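Fio sobre uma coisa que ninguém me pediu: como eu finalmente parei de jogar coentro no lixo. Senta que é comprido.

Pra quem chegou agora: eu compro verdura na feira da Lendlow, aquela pracinha atrás do terminal, e durante anos eu fiz exatamente a mesma coisa. Comprava um maço lindo, enfiava na geladeira do jeito que veio e na quinta-feira tirava um caldo verde de dentro do saquinho.

Coentro, salsinha, hortelã, tudo. A rúcula então nem se fala, essa morre de desgosto no caminho pra casa.

Aí no ano passado eu me mudei pra Workden e o apartamento veio com uma geladeira minúscula. Tipo frigobar que cresceu um pouquinho. Não dava mais pra comprar por otimismo, entendem? Cada alface ali dentro disputa lugar com a panela de feijão.

Comecei pelo básico: água. Maço de coentro é flor. Corta a pontinha do talo, põe num copo com dois dedos de água, cobre com um saquinho frouxo por cima e geladeira. Troca a água quando ficar turva. Aqui em casa chegou a durar quase 3 semanas!! Eu mandei foto do coentro pra minha mãe.

(ela respondeu com um joinha)

Salsinha, mesma coisa. Cebolinha também funciona, só que ela fica mais feliz num copo alto, senão tomba e entorna tudo na prateleira. Perguntem como eu sei.

Manjericão NÃO vai na geladeira, gente. Manjericão preteja. Copo com água, em cima da pia, longe do sol direto. O meu criou raiz e agora mora num vaso na janela — virou parente.

Folha é outra história. Alface e rúcula eu lavo assim que chego, com a sacola ainda no ombro, porque se eu sentar no sofá acabou. Lavo, seco MUITO (centrífuga, pano de prato, o que tiver) e guardo em pote com papel toalha embaixo e em cima.

O segredo é o secar. Eu achava frescura, juro. Guardava meio molhado e reclamava que o pote não prestava. Coitado do pote.

Comprei o meu na Brudwood, aquela loja de utilidades da avenida, paguei no kit de 5. Já perdi duas tampas, como manda a tradição. 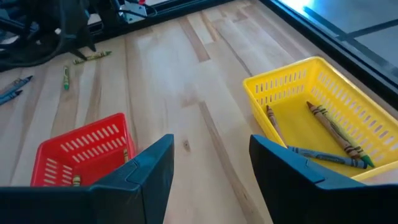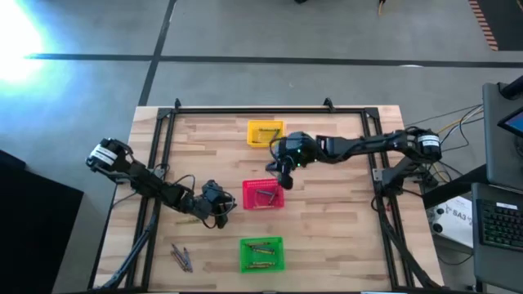
Cestinha vermelha e tampo de madeira clara nas duas

Tá, continuando. Cenoura e beterraba: tira a rama no mesmo dia! A rama puxa a água da raiz e a cenoura fica aquela coisa de borracha que dobra e não quebra. E não joga a rama fora, a de cenoura dá um pesto bem decente com alho e castanha, e a de beterraba eu refogo igual couve.

Se a cenoura já amoleceu, corta em palito e deixa num pote com água gelada na geladeira de um dia pro outro. Volta a fazer croc. Fiquei besta na primeira vez.

Batata e cebola eu guardava juntas, no mesmo canto do armário, desde que me entendo por gente. Separei as duas e a batata parou de brotar tão rápido. Lugar escuro, fresquinho, ventilado, sem saco plástico fechado.

Tomate fora da geladeira até amadurecer. Sei que tem gente que discorda, meu pai discorda, o almoço de domingo já foi longe por causa disso. Tomate gelado fica farinhento e eu não volto atrás.

Banana longe de todo mundo. Ela amadurece a vizinhança inteira. Abacate verde, por outro lado, eu ponho do lado dela de propósito — abacate duro na segunda, guacamole na quarta.

Gengibre: congelador, inteiro, com casca e tudo. Rala congelado direto na panela. Tem um pedaço ali desde março do ano passado e segue firme (não sei se recomendo, mas segue firme).

Ah, e o que sobra eu congelo picado em forminha de gelo com azeite. Cada cubinho é um refogado começado. Da última vez fiz 6 de salsinha com alho e acabaram em dois dias, então a conta ainda não fecha muito bem.

Testei também um aplicativo chamado Lie que avisa o que vai vencer na geladeira. Usei uma semana. Tem que cadastrar cada chuchu na mão, desisti no segundo chuchu. Voltei pro papelzinho colado na porta: COMER LOGO e a lista embaixo.

Hoje tá escrito lá: meio repolho, um limão cortado, couve. Aceito ideia pro repolho, menos salada, de salada eu já tô por aqui.

E quem souber fazer cogumelo durar mais que três dias me chama, porque esse eu ainda não consegui.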